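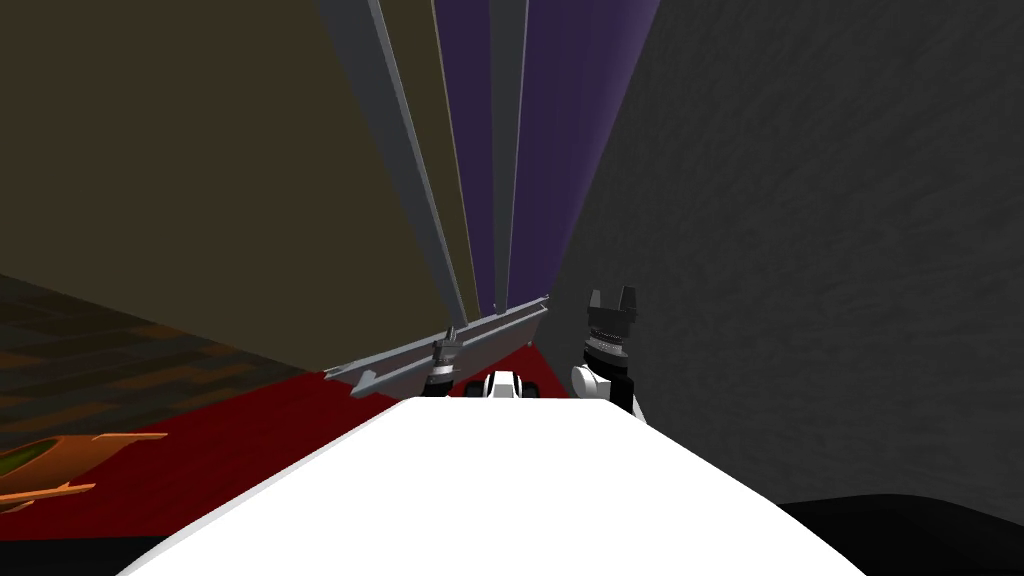
The Quote

The salesman from Drimard put the number on the table at ten in the morning and then covered it with his coffee cup, as if I might not have seen it.

"That's before the service plan," he said.

"What does the service plan do?"

"It covers service."

I had been buying equipment for the Usedden plant long enough to write that down. We make door hardware. We have 23 people on the floor, a compressor older than most of them, and a roof that lets in water over the shipping desk. The owners had come back from a trade show in August with a bag of pens and the idea that we needed a robot with two arms.

The salesman opened his laptop and played me the simulation again. A white body, two grippers, a lot of colored walls. He talked about reach. He talked about payload. I asked how many hours the thing had spent in a building with a leaking roof, and he said the simulation could be adjusted for all kinds of conditions.

"Can it be adjusted for hinges?" I said. "We do 2000 a shift."

He said cycle time depended on the application. I said the application was hinges. He wrote that down, so now we were both writing things down.

After lunch I called Grecu, the outfit across the river that had bought a unit from the same line. The woman who answered their purchasing phone was careful at first. Then I told her what we'd been quoted, and she laughed for longer than I liked.

"Did they give you the grippers?" she asked.

"They're in the video."

"Look at the line items."

I went down the page with a ruler. Arms, two. Base, one. Controller, one. License, per seat, per year. Mounting plate. Freight. I went down it again. The only grippers anywhere were in a footnote, in type so small I had to take it over to the window. End tooling by customer.

"What did yours cost?" I said.

"Which time?"

She told me they had gone through Brotia for the second set, and that Brotia were fine if you didn't mind waiting. She told me about the fence, and the electrician, and the floor, which had to be ground flat before anyone would sign off on the base. She had budgeted 20 days for the installation. I asked how that had gone and she said she would have to call me back, there was somebody at her door.

She didn't call back, but she sent me her spreadsheet. It had a tab called Other. I opened Other and scrolled for a while.

At four I took it upstairs. The owners had the video up on the big screen, paused, with both arms reaching out toward a gray rail.

"Look at that," said the older one. "It never takes a day off."

"It doesn't have hands," I said.

"I can see the hands."

I gave him the footnote and his glasses. He read it, and passed it to his brother, who read it and asked whether we could do it with one arm. I said I'd get a price. Then I handed over the other request, the one I had been sending up every spring. It was for $385, to fix the roof over the shipping desk.

"Is this part of the robot?" the brother asked.

I thought about it.

"Site preparation," I said, and he signed.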